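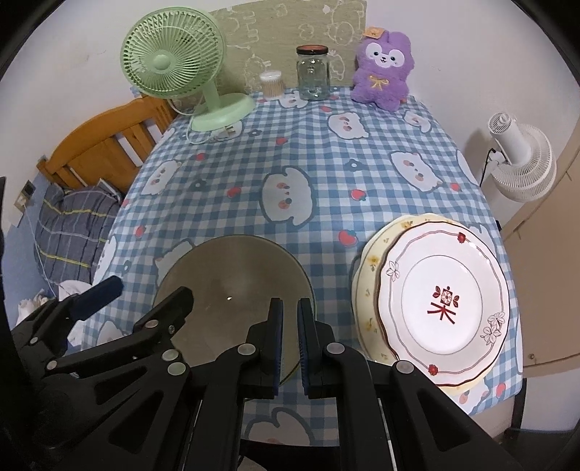 Photo: Ilberg Handling Archive. A glass plate between the fingers of a hand-held gripper.

Last edited in October, by the Dramen reference desk

The Ilberg Code is a set of good-practice rules for recording household handling tasks with hand-held grippers. It covers fragile items such as plates, bowls and drinking glasses, and is used mainly by groups that train robots from human demonstrations. The code is voluntary. It was drafted in Ilberg and is kept up to date by the Vandenberghe test house, which also publishes the checklist that goes with it.

The current edition has 133 clauses in 22 sections. Most of them deal with the state of the tool and the work surface before recording starts. Finger pads must be clean, and worn pads are replaced in pairs. The operator opens and closes the gripper fully before the first grasp. Power cords may stay on the table if they lie outside the path of the hand.

For plates, the code asks that the fingers close on either side of the rim – never on a chip or crack – and that the trigger is squeezed slowly. A plate standing on edge should be gripped before any support is taken away. Clear and tinted glass is logged separately from glazed ware, as its edges are harder to pick out on camera. Patterned tablecloths are allowed, and section nine advises changing them between sessions.

A single session may not run for more than 90 minutes. Breakages are recorded and the footage is kept, marked as a failed attempt.

The Rikulholm collection, the largest made under the code, holds 3,231 recordings. Its editors apply a stricter rule on labels – each item is named by material, shape and starting position. Dramen uses the shorter form, with material and shape only.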